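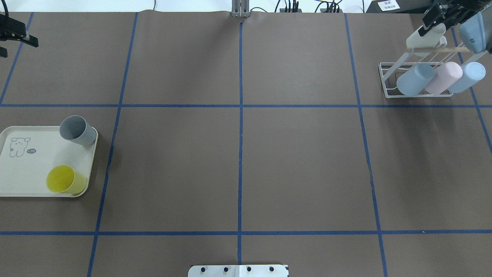
The Himitik Open Day is a yearly public demonstration of two-armed robot handling held at the Morach workshop. It is run by Wondik, a maker of control software for light robot arms, and takes place each October. Visitors watch a fixed set of household tasks carried out at a single bench, and may speak to the operators between runs.

Format

Each session lasts 19 minutes and is repeated 8 times during the day. The standard task is the transfer of cups between a flat tray and a wire cup rack. Both arms carry black two-fingered grippers. The left arm serves the tray side of the bench and the right arm serves the rack. Strips of dark blue tape divide the tabletop into sections, which the operators use as a reference when setting out the objects before a run.

Cups and a mug are used together, in several colours. The rack has a wire base and a crossbar, and cups may be set at a tilt in its lower part. Placing there is treated as the harder half of the task, as the fingers have to work close to the bars and to cups already in position. A cup lying on its side on the tray must be gripped at the rim or the body, and the choice is left to the controller.

A run is stopped if a cup leaves the table or if an arm halts for longer than five seconds. Stopped runs are entered in the log and are not repeated for the same audience.

History

The first open day was arranged by Marcelino Pacheco, then head of testing at Wondik, and used a single arm and a box of wooden blocks. The second arm was added the following year. Cups replaced the blocks after visitors asked for a task they could compare with their own kitchens. Attendance is limited to 150 by the size of the workshop.

Related events

A shorter version, known as the Negi session, is given to school groups on request. It leaves out the rack and uses the tray alone. The page for the open day was last revised on Mar 15, 2025.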